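New bench rules for shared robot arms take effect at Helley

Staff and students who run the paired robot arms at the Helley workshop in Tarnamo will have to follow a single set of written rules from this month, replacing the separate notes that had built up at each station.

The rules run to 2 pages and cover setting up, running and shutting down the tabletop stations. They were issued in January 2018 after a trial that began last August, and they apply to everyone who books a bench, including visiting groups and contractors.

Faith Muriithi, who manages the workshop, said the old arrangement had led to different habits on different benches.

"You could do your training on one station, move to the next one and be told something else," she said. "Some people were clearing the table before they powered the arms down and some were doing it after. We had to pick one and write it down."

Under the new rules, nothing is to be placed on or taken off a table while either arm is enabled. Operators must keep their hands behind the front edge until both arms have stopped and the hold has been set. Anyone standing beside the operator has to stay on the same side of the table and may not lean over it.

Each bench will keep a list of approved items. Glass, open liquids and anything with an exposed blade are not allowed. Bottles must be capped. Cups, bowls, trays and blocks can be used if they have been checked for cracks and loose parts.

Cables get a section of their own. Slack has to be checked by moving each arm through its full reach at low speed before the first run of the day. If a cable catches on an item or on the other arm, the run is stopped and written up, even where nothing is damaged.

Speed is limited to 100 millimetres a second for any new task until a supervisor has signed it off. The trial took in 130 bench sessions, and most of the entries in the log had to do with items left too close together or with both arms being sent to the same part of the table.

Yurii Kushnir, who wrote most of the text, said the section on two-arm work was the hardest to agree on. An early draft would have kept each arm to its own half of the table.

"That doesn't suit the work," he said. "A lot of tasks need both grippers in the middle. What we've asked for is that the operator says which arm goes first, and that it's in the task sheet before they start."
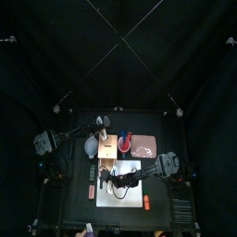 Two arms at work over a shared table at the Helley workshop. Under the new rules, the order in which they move is set out in the task sheet.

Equipment supplier Didenko was shown a draft and asked for one change, to the wording on restarting after an emergency stop. The rules now say that both arms must be returned to their rest positions before a task is started again from the beginning. Picking up partway through is no longer permitted.

Operators who already hold a bench pass will not need to repeat the full course. They will be asked to read the rules, sign for them and do a short supervised run with Aroha Maihi or Ívar Bisgaard. New users will cover the same material in their induction.

Bookings made through Cera, the workshop's online calendar, will be blocked for anyone who has not signed by the end of the month. Printed copies are available at the front desk.

Ms Muriithi said the rules would be looked at again in August, and that suggestions could be left in the log book at any bench.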